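设备采购碰头会纪要
2019年10月22日
记录整理:自动化小组记录员

先说一声,这次轮到我记,我打字慢,记的东西东一句西一句的,回来又听了一遍录音才理顺。谁觉得我把自己的话记歪了,直接在共享文件夹里改,改完标个颜色就行,别发邮件给我,我邮箱快满了!

参加的是自动化小组、工艺、采购,还有Larnport那边远程连进来的两位。Larnport的声音前半段一直断断续续,后来换了手机热点才好,所以前面关于遗留事项那块,他们基本没听到,会后我又口头补了一遍。财务本来说来,临时被月底的事叫走了,留话说只要总数别超,细目可以自己调。我觉得这话可以当令箭用,不过采购说口头的不算,得补一个书面的。好吧,待办里加了。

一、上次的遗留

上次留了个尾巴,就是Hulum项目的这个装配单元到底按“试验台”立项还是按“生产设备”立项。立项口径不一样,走的审批也不一样,折旧的算法也不一样,吵了小半年了。这次总算定下来,先按试验台走,明年1月再看要不要转。工艺那边有点不情愿,他们觉得按试验台立了,以后别人就老拿它当玩具看,来参观的都要上手摸一摸。这个担心我理解,我自己也被问过好几次“这是不是小孩玩的积木”。可按生产设备走的话,光安全评估就得重新排队,今年肯定什么也买不成。

另一个遗留是旧的报价单。采购翻出来一看,有效期早过了,得全部重新要。我在会上举手承认,那份报价单是我压在桌上忘了交的,以后我收到就扫描。

二、夹爪要不要换

这一项占了大半个会。

先把大家都同意的写前面:机械臂本体不动,控制柜不动,要谈的只有末端。现在这套夹爪用到今天,抓长条类的零件大家心里都不太踏实。抓方块没话说,两面一合就起来了;抓长条呢,夹的位置稍微偏前或者偏后,提起来就会绕着指尖转一点角度,转一点点也够烦人的,因为后面还要往窄的地方放。工艺的同事说,这个问题换一副宽指头就能解决一半,犯不着整个换。

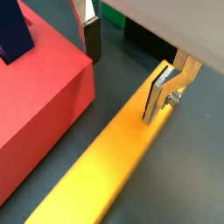
采购问得很实在:一半是多少?另外那一半谁来管?大家愣了一下,都笑了。工艺回答说,剩下的那一半在程序里,抓取点要重新教,进给速度要放慢,靠近的时候最好分两段走,先到上方停一下,再直着下去。这些都不花钱,花的是人的时间,而人的时间目前没有地方列支(我插嘴说可以列到“调试”里,采购说调试这个科目去年就取消了,我还真不知道)。

供货商这边,Jirncombe给的方案最全。他们有两种配法,一种是只换手指和指垫,接口沿用原来的;另一种是整只夹爪换成带力反馈的,连转接法兰、线缆一起发过来。第二种我个人是很心动的,我承认!有了力反馈,零件有没有顶到槽边,程序里马上能知道,不用人站在旁边拿眼睛盯。但第二种的交期是7周,从下单那天起算,中间还隔着放假,Larnport那边一听就说他们等不了,他们年底要给客户看东西。

讨论来讨论去,意见大概分成两拨。自动化小组这边(包括我)倾向于一步到位,反正早晚要换,换两次等于标定两次,标定一次就要搭进去好几天,谁标过谁知道。工艺和采购倾向于先换手指,省下来的钱留着应付别的。Larnport两位的态度是,随便哪种,只要年底前能动就行,但是程序改了一定要提前通知他们,上回改了坐标系没说,他们对着旧文件调了一下午。这事我又道了一次歉,虽然严格讲那次不是我改的。

最后的办法是折中:先只买手指和指垫,同时让Jirncombe把力反馈那种借一只给我们试用,试完再决定明年的预算里放不放。借用要签协议,协议里对方一般会写“正常磨损除外”,采购提醒说一定要把什么叫正常磨损写清楚,以前借过一台螺丝机,还的时候为一道划痕来回扯了很久。

三、试用怎么算通过

这一项是我提的,因为我怕试完了又是各说各的。以前评设备就是大家围着看几遍,点点头,说“还行”,“还行”两个字没法写进申请表里。

我提议就拿现在的拼装任务来跑,红色底座、紫色和深蓝色的U形块、黄色长条,都是现成的,不用另外做工装。每种夹爪跑300次,记录成功、失败和需要人工干预的,干预了就不算成功,哪怕只是用手指头扒拉了一下。工艺同意次数,但要求把起始位置打乱,不然程序背熟了位置,换谁家的夹爪都好看。这个说得对,我之前没想到。

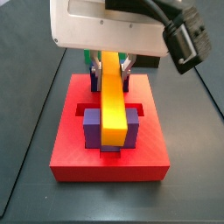 装配试验:夹爪夹持黄色长条,长条下端位于紫色U形块两臂之间,下方为红色底座。

接着就讨论什么叫“成功”。这个真比我想的难定。有人说放进去就算,有人说要放到底,还有人说放到底以后夹爪松开撤走,零件不能被带起来,这才算。我倾向最后一种,因为夹爪撤走的时候蹭一下零件,这种毛病平时最容易被忽略,录像里一晃就过去了。后来大家同意按最严的来,但是另设一栏记录“放到位但被带动”,这样万一两家都不太好看,起码还能分出个高下来。

关于谁来跑,自动化小组出人,工艺派人抽查。抽查的人不提前打招呼,随时来随时看(我心里有点发毛,但还是同意了)。表格由我来做,做成下拉选项,省得有人写“OK”有人写“可以”有人画个勾,最后统计的人要疯。

打印件的问题顺带说了几句。底板是打印的,上表面还看得到斜着的打印纹路,有人问会不会影响零件落座。工艺的意见是先别管,试验台用够了,等以后要转生产设备再考虑铣一块。我也觉得先别管。不过打印件最好备一套一模一样的,同一个文件、同一种材料,万一试到一半磕坏了,换上去数据还接得上。Larnport说他们那边打印机最近空着,可以帮忙打,运费自理,哈哈,采购当场就记下来了。

四、耗材和备件的钱

今年耗材科目里还剩2000元,采购的意思是年底前用不掉就收回去了,明年还会以此为由往下砍。所以这笔钱必须花,而且要花得有名目。

先排的是指垫。指垫是消耗品,这个没人有异议,争的是买原厂的还是自己做。自己做便宜,但是上回自己做的那一批软硬不一,装上去两边夹得不对称,最后还是扔了。这次定了买原厂,数量采购去和Jirncombe谈,能跟手指一起发货最好,省一次运费。

再往下是相机支架。固定相机那个位置现在靠一个万向夹子撑着,谁路过碰一下,画面就歪了,歪了还不一定马上发现,往往过了半天才有人说“咦,今天怎么看着不对”。Hadgu报了一个带锁紧的立柱支架,419元,含底座和螺丝,不含安装。我说安装我自己来,采购问我有没有打过孔,我说在家装过书架。大家对这个回答不太满意,最后定了请机修的同事来打孔,我负责递工具。

支架装好以后要重新标一次相机,这个别忘了,写进待办。标定板现在那块边角有点翘,有人提议一起换掉,查了一下柜子里其实还有一块没拆封的,是上一任管理员买的,压在说明书下面。所以这笔就省了,顺便请大家有空都翻翻柜子,说不定还有别的宝贝。

还有人提出买一套分格的零件盒,把不同颜色的零件分开放。这个我举双手赞成!现在全堆在一个抽屉里,每次开始前都要找半天。采购说零件盒走办公用品,不占耗材,大家一片欢呼,这大概是全场气氛最好的时候。

五、走线和工位改造

走线这件事,说实话拖得太久了,每次开会都提,每次都排在最后,排到最后大家就饿了,饿了就散会。这次我特意把它往前挪了一位。

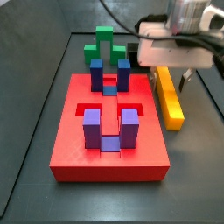 我的想法是,走线的钱应该跟着夹爪一起报,别单独拎出来,单独报的话金额太小,审批的人一眼扫过去就划掉了。具体要改的地方,现在那根黑线从工位上方拱过去,在夹爪上部绕一圈再往右边走,平时看着没什么,可只要换了带力反馈的那种,就还要再加一根信号线,两根线一起晃,我是真不放心。工艺建议用软管套起来,沿着臂身分段固定,留够转腕的余量;Larnport则说他们那边是用弹性收线器吊起来的,效果不错,只是声音有点大,走快了会“嗒嗒”响。两种办法都不贵。会上没定,说好各做一个样子出来,转腕转到极限位置比一比,看哪种不扯线。

说到工位,还有人提了零件摆放区的事。目前长条就平放在底板右边,离得挺近,取的时候夹爪要紧贴着底板一侧下去,手指张开以后余量有多大,要看具体是哪副手指。新手指如果更宽,这个间隙就得重新算。我答应在下单之前拿图纸比一下,Jirncombe的图纸我已经有了,是旧版的,我再去要一份新的。工艺补充说,干脆在台面上贴个定位框,起始位置的范围画出来,打乱也在框里打乱,超出框的不算数。贴框用哪种胶带也讨论了两句,亮面的会反光,相机看着头疼,用哑光的吧。

台面本身要不要换,也有人问。现在这个深灰色的台面,有一点反光,相机角度不好的时候会看到亮斑。换台面就是大动作了,相当于整个拆一遍,大家都摇头。先试试把灯往旁边挪,或者加一层柔光纸,这个不用审批,谁有空谁弄。

六、Larnport那边要不要也来一套

这是Larnport自己提的,他们希望明年的预算里把他们也算进去,配一套跟这边一样的末端,这样程序可以直接拷过去用。采购很欢迎,两套一起谈价格肯定好谈。我有点保留,主要是两边的机械臂底座高度不一样,程序拷过去还是要改,“直接用”这三个字先别写进申请里,写了以后有人会拿来问我们。改成“可共用程序框架”,听起来也挺像样的。

另外两边的备件要不要统一管理,讨论了一会儿,没结论。统一管的好处是不会重复买,坏处是要用的时候东西总在另外一个地方。我自己的体会是,指垫这类小东西还是各管各的,夹爪这类大件再统一。Larnport说回去商量。

培训的事情也提了一嘴。Jirncombe说新夹爪附带一次现场培训,我们问能不能两个地方各来一次,对方还没回复。如果只能来一次,那就在我们这边办,Larnport的人过来,中午饭我们管(采购:预算呢?我:食堂)。

七、杂项

急停按钮的保护罩松了,已经报修,修好之前大家走过去的时候注意衣袖。

电脑上的录像文件快把硬盘塞满了。请各位把自己名下的录像整理一下,留有用的,下次试验开始前我会统一清一遍,到时候别来找我哭。文件名请写清楚日期和零件颜色,别再写“新建”“新建最终”“新建最终2”了,我看着真的头大。

Hulum项目的名字在各种表格里有三四种写法,有人写全大写,有人中间加了横线,系统里搜不全。统一就写Hulum,首字母大写,后面小写。

待办

采购:找财务补一份书面确认;重新向Jirncombe和Hadgu要报价;谈手指和指垫的数量,问能不能同批发货;借用协议里把磨损条款写明白。

工艺:写“成功”的判定标准,一页纸以内;做软管走线的样子;安排抽查的人。

自动化小组(就是我们):做记录表;要新版图纸,核对手指宽度和底板旁边的间隙;支架装好后重新标定相机;贴定位框;清硬盘。

Larnport:打一套备用底板和零件;发收线器的型号和现场照片;商量备件怎么管,给个回话。

下次会的时间还没定,要等报价回来。报价一到我就在群里发时间,大家看到了请回一个字,什么字都行,我好订会议室。小会议室的投影坏了,尽量订大的那间。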